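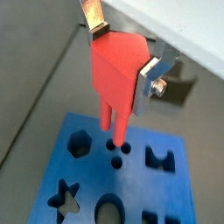 The red pegs and the blue foam board, one of the pieces you would be trying out.

Do you like puzzles? Celtisance is looking for people to come and play with shape-sorting boards on Friday afternoons in October, and we would be so glad to have you (bring a friend if you like!). We are working on a new set called Zomlow, and before we settle on the final shapes we want to see how all sorts of hands get along with them, young or old, nimble or a bit stiff in the mornings.

You will sit down with a board full of holes, some round, some with corners, and a handful of pieces to match. Take all the time you want. 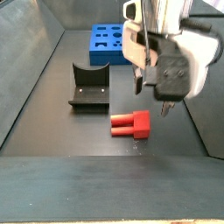 Each visit lasts 17 minutes per board with three boards in all, and there is coffee in between, so plan on a little over an hour with us at the Ritchie building. We have room for 15 people. You don't need any experience, and reading glasses are very welcome.

Everyone who comes gets a Zomlow set once they are ready. To sign up, call extension 3316 or leave your name at the front desk, and tell us if stairs are hard for you.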